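Tullach gets its cardboard job

I've spent the whole weekend on my knees with Tullach and I have loved nearly every minute of it! For new readers, Tullach is the two-armed robot I've been putting together from an Aseno kit, and it lives on a trolley in my workshop. The arms went on in the winter, and now it has to learn a job.

The job is cardboard. Torn bits on the floor go into the bin, then get pushed down so more will fit. It sounds like nothing, but it has a bit of everything: flat things that are hard to get a finger under, a basket that has to be held with one hand while the other one works, and a black bag that shows up badly to any camera I've tried.

Every example starts with a person doing it by hand, seen from head height, so the robot learns from a view close to its own. Pick up from above with the left, keep the mesh basket low and tipped a little with the right. I had been keeping the basket upright on the floor, and Callum Laing talked me out of it.
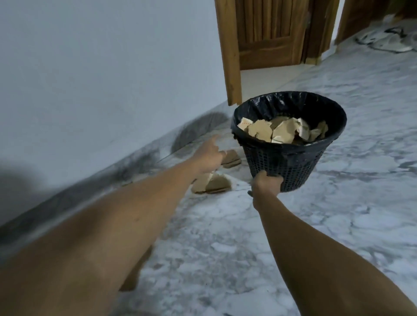 Setting up the wrists

Before any of that is any use the wrists have to be right, and the left one wasn't. Tell it to go straight down and it landed 10 mm to one side, which is plenty to miss a scrap lying flat. I checked the camera bracket first (fine), then the cable (also fine), and then found the grub screw on the wrist coupling had worked loose. Out it came, a drop of threadlock, back in, and I left it overnight.

Then the zeroing. Arm down, pin in the hole, save, pin out, do it again. I do it 3 times and keep the middle value - Isla Geddes does it once and gets on perfectly well, so make of that what you like.

The pushing down part needed its own settings. With a full bag you want a flat spread hand on top and quite a gentle push, with the other hand fussing at the paper near the side. The force limit on the left arm is now 483 in the Crichton software, down from 656, and the motor sounds much happier for it.

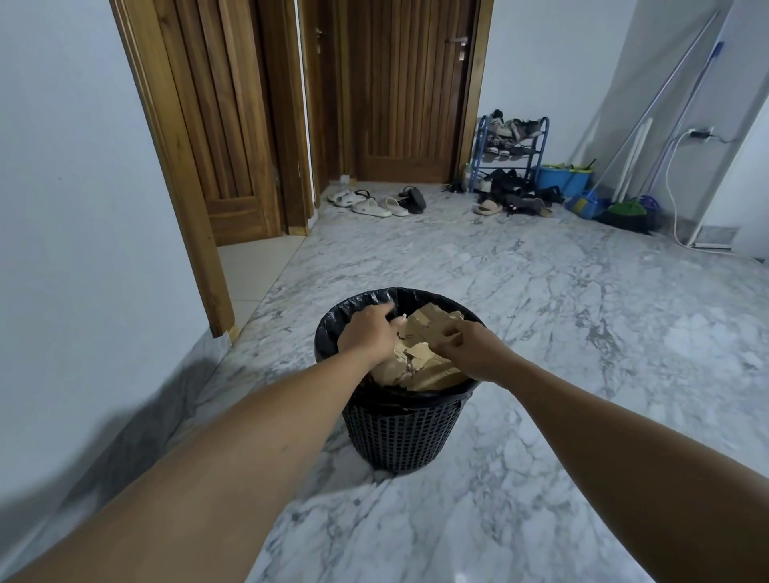

Cekbridge, Sunday, March 24, 2024

Ran the left arm again after breakfast. Straight down is straight down! I've marked the coupling with a stripe of white paint so I can see at a glance if it starts to creep.

Still to do: grease the right elbow, which has begun to tick, and find a longer USB lead. Callum is lending me his torque screwdriver on Thursday, and then both couplings can be done up properly.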